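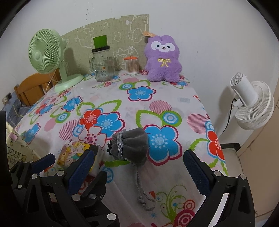 08/06/2018: the pouch, again

3 min read

Third evening on the drawstring pouch and the left gripper has gone soft again. It reads closed at 52 when the pads are nowhere near each other. Triin Sakalauskas from Dastel reckons it's calibration. She said that in November too, about the other one, and it was a cracked pivot.

I've run 272 grasps since the Kisitz update. The log says 245 were good. I don't believe it – a finger that stalls early gets marked as a hold, so the grey velvet can be sitting on the flowered cloth and the software is pleased with itself.

What bothers me more is the stop button. Pressed it tonight with my thumb near the linkage and the fingers kept closing for a good second. Only a nip, no skin off, but a stop that waits its turn is no stop. Triin wants a video. She can have one tomorrow, with a pencil in there.

Power's off at the wall. Braided cord still needs untangling.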